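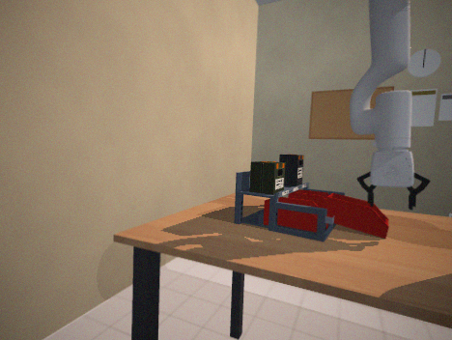 Nassar, May

3 min read
Search this site Go

School Leadership, Unit 4: Delegation

A principal keeps legal responsibility for a delegated task. Record three items: the task, its limit, the reporting date. A deputy may approve purchases up to 300 dollars without a signature.
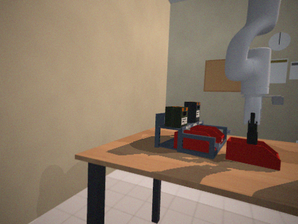
Timetable decisions

Department heads draft; the principal approves. Staff get 17 days to comment. 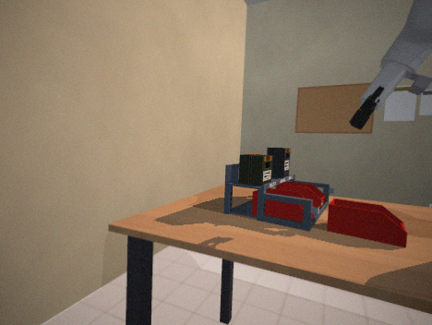

Late comments go to the deputy and are held for the next draft.

Comments
I-seul Kwon: Are school days meant?
Uwe Baumgart: Yes, school days.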